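Workshop > Arm Build > Minutes > September

Brirkcombe Shared Workshop, arm build group
Minutes of the September meeting

Start 7:15 pm, back bench. Five present, two apologies. Minutes of the last meeting were read and accepted with one correction: the shoulder bracket was reprinted twice, not once.

1. Matters arising

The crimping tool has been returned to the drawer by the sink. The spare power supply is still missing and will be written off if it does not turn up by the next meeting. The cable chain for the elbow came in the wrong width and has gone back to Vedar. Refund of 11 dollars received.

2. Arm

The base is bolted down and no longer shifts when the arm swings to full reach. The elbow joint still has play in it. Members disagreed on whether this is the gear or the bearing seat. It was agreed to take the joint apart once more before ordering anything.

The wrist motor ran hot during a long session last month and was shut off by hand. A current limit has since been set in the Trultel controller and there has been no repeat.

3. Gripper and wrist camera

The new fingers are on. The mounts were printed in black and took three tries to get the screw holes to line up. One member asked for thread inserts next time, as the plastic will not take many more removals. Agreed.

The wrist camera is working over the long cable. The short cable dropped out whenever the wrist turned past halfway and has been thrown away. The fingers show at the bottom of the picture in every position. The group was asked whether the camera should be moved forward to clear them. It was decided to leave it, as having the fingertips in view helps when lining up by eye.

4. Pick and place

Work has stayed with the small cubes, blue and orange, on the gray tabletop. The task is to pick up the orange one and set it down beside the blue one. 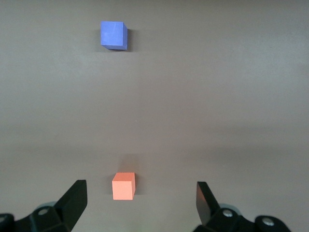
The log for the month shows 88 attempts. Most of the failures were at the approach, with one finger coming down on top of the cube. Closing on it was less of a problem. A slower descent was tried near the end of the month and will be kept for now.

Lighting was discussed at length. Shadows on the table have been confusing the color detection, mainly for the blue cube. Two suggestions were made: a second lamp on the opposite side, or a cloth diffuser over the existing one. The diffuser will be tried first, there being a suitable piece of cloth in the scrap bin.

A request to move on to round objects was put off until the elbow is fixed.

5. Software

The Agbenyega branch has been merged. Anyone with an older copy on a laptop should pull before running the arm, as the home position has changed and the old one will drive the wrist into the post.

6. Money

The build fund stands at just over 600 dollars. Approved: thread inserts, one roll of black filament, one replacement emergency stop button. Not approved: second arm. To be raised again in the new year.

7. Other business

The bench is to be left clear and the arm powered off at the wall after each session. It was found on standby twice this month.

The woodworking group has asked for the bench vise back.

Actions
- Strip and inspect elbow joint
- Fit diffuser and rerun color detection
- Order inserts, filament, stop button
- Return vise
- Write up the new home position and tape it to the post

Closed 8:50 pm. Next meeting October, same time.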